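3.2 Materials and setting

The goods were placed in a small room at Linley, with a window and white shelving along one side. Soft cloths, among them a pink patterned one, were kept together with packaged items, as people often do at home. In total, 40 households described such mixed places to us – most of them called it "the heap". We asked each household which things they would take out first. Printed packages were named early, and thin objects came late.
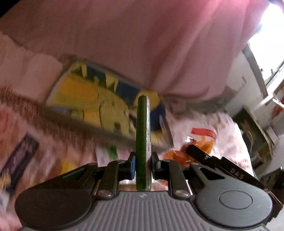 Figure 2. Packages and pink fabric near the shelving.

The same order was found in the Culthorpe homes, although the rooms there were larger.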